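Notebook, February. Tanner loom, warp 3, linen/cotton towels

Started 7:40 am, Rehema already in, heater on, humidifier not (filled it, on by 8).
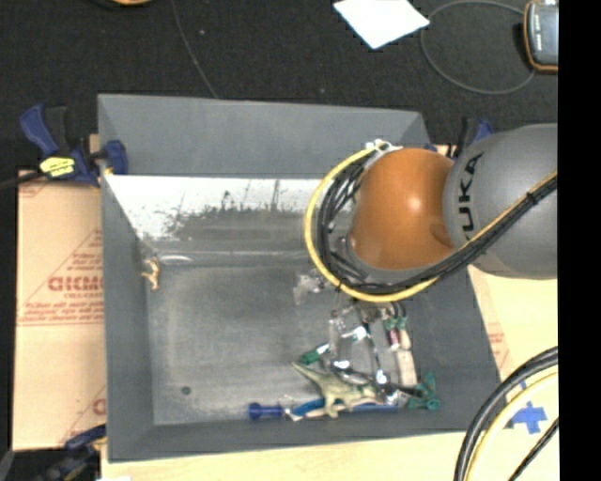

Why do the edge threads keep breaking when the middle of the warp is fine? Mostly draw-in. The cloth pulls narrower than the reed, the outside ends get bent over the last dents at every beat, and linen doesn't forgive that the way cotton does.

So that's the theory Gerrit and I settled on last week. Today was supposed to test it.

Warp details, so I stop hunting for the card:
Zanmont linen single for the stripes, the cotton is what was left on the Relbridge cones. 800 ends in all. Width in reed 36 inches. Plain weave borders, broken twill in the body. Sleyed it myself, so if there's a skipped dent it's mine. (Checked. There isn't one. There is a crossed pair just left of the middle, fixed before lunch, see further down.)

Morning.
Wove off the header in scrap cotton, tension middling. Looked ok. Switched to the real weft. First break at maybe two inches, right selvage, second thread in. Tied in a new length, pinned it, carried on. Another one, same side, three picks later. Swore. Put the temple on.

Temple notes: the old wooden one is too short even at full stretch, it slips. Borrowed the metal one off the Avard sample loom. Have to put it BACK before Rehema starts her sampler. Set it to just under reed width. Moved it up every inch and a half or so, a pain, but the edge stopped chewing almost at once. Fuzz on the outer ends much less. Left side perfect. Right side still a bit hairy.

Then angled the weft more. I've been lazy, throwing it nearly straight across and beating. Big arc now, hill shape, beat on a closed shed. Takes longer. Loops at the edge if I overdo it, there are two ugly ones on towel 1, leaving them in, towel 1 is ours anyway.

Gerrit came by and said the tension was too high for linen at this sett. I said it was too low. We measured nothing, he pushed on the warp with the flat of his hand and made a face. Dropped it one notch on the ratchet. He was right, the shed still clears. Annoying.

Humidity: the dial reads low, don't trust the dial. The thread tells you. Before the humidifier the linen felt wiry and made that ticking sound when the shed opened. By 10 it was quieter. Hung a damp towel over the back beam as well, folded in three, touching nothing. Do NOT mist the cotton stripes, they swell and go tight next to the linen and then you get the seersucker look we had on the blue set.

Crossed pair: found when the twill line jumped. Two ends swapped between heddle and reed, behind the reed so you can't see it from the bench. Cut both, rethreaded in the right order, tied to the cloth with pins. Twenty minutes gone. Check the treadling on waste yarn first next time, both tie-ups, not only the plain weave. I wrote that in here in the autumn as well and look.

Lunch. Rehema's soup. Talked about the sizing.

Sizing, from Rehema, before I forget:
Flaxseed, simmered until it strings off the spoon, strained through a stocking while hot (it won't go through cold). Thin with water to something like egg white. Brush on the stretch between the heddles and the back beam, sheds open, let it dry completely before advancing. Only as much as you'll weave that day. She makes it fresh, it goes sour by the second morning and the smell stays in the cloth till the first wash. Says her teacher used flour paste, she's never liked it, flakes all over the floor.

Tried it on the right-hand inch only, as a comparison. Left side stays bare. A shoe brush is too stiff, used the soft pastry brush. Put too much on the first time and glued four ends together, had to roll them apart between my fingers. Second go better. Opened the shed a few times while it was tacky so nothing stuck.

Afternoon.
With size on: no breaks on the right through all of towel 2. Some flaking under the reed, pale dust, brushes off. One break on the LEFT, unsized, about halfway up. Could be luck. Could be the knot, there was a knot in the thread right there, I could feel the lump. So doesn't prove much. Will size both edges tomorrow and lose my comparison but I want towels.

Too many things changed at once, I know. Temple, arc, tension, damp, size, all in one day. If anyone asks which of them did it the answer is the temple, and I couldn't swear to it. Gerrit wants to take the temple off for one towel and see. Fine, on his towel.

Beat is drifting. Towel 1 noticeably more open at the start than at the end. I beat harder when I'm irritated. Should mark the picks per inch on a strip of card and pin it to the cloth, check at every temple move as I'm stopping there anyhow.

Total picks for the run works out at 2,744 if the pattern repeat is what's on the draft. Did it twice on the back of an envelope. Includes the hems, not the spacers. So weft is going to be tight. There are full cones of the natural but the gray is down to one part cone and a few pirns. Weighed the cone, forgot to subtract the cardboard, will do it again. If short, swap the gray border on the last towel for natural and call it a design decision. Or ask Zanmont whether they have the same lot, last time the new gray was greener.

Pirns: wound too soft, mine, the yarn sloughed off the end twice and snarled in the shuttle. Rewound with a finger on the thread. Keep linen damp when winding too. Don't fill past the shoulder.

Floating selvages: thought about adding them. The broken twill misses the last end on one side every few picks, this may be part of why the right is worse than the left?? Didn't think of that until 4 pm. Start the shuttle from the other side and see if the hairy edge moves over. Costs nothing. If it moves, then weight one extra thread per side off the back with a film can of washers, and go over it going in and under coming out. Rehema says she always does this and assumed I had.

Squeak in the third treadle is back. Candle wax on the pin, quiet again for now. Bolt on the breast beam was loose a quarter turn, tightned it. Probably been loose since the move.

Stopped at 5:20. Released the tension overnight, ratchet off two. Damp towel taken off so the beam doesn't rust at the bracket. Humidifier off at the wall.

State of things: towels 1 and 2 done, header of 3 woven. Edges usable on 2. Going to cut nothing off until the whole warp is done, whatever Gerrit says about wanting one to wash.

Tomorrow
- fresh flaxseed, half batch
- swap shuttle side, look at right edge
- floating selvages if so
- weigh gray cone minus cardboard
- picks card
- Avard temple back, or ask Rehema nicely for another day
- order a longer temple, we keep saying it

Rehema read this over my shoulder and wants it noted that the soup was lentil.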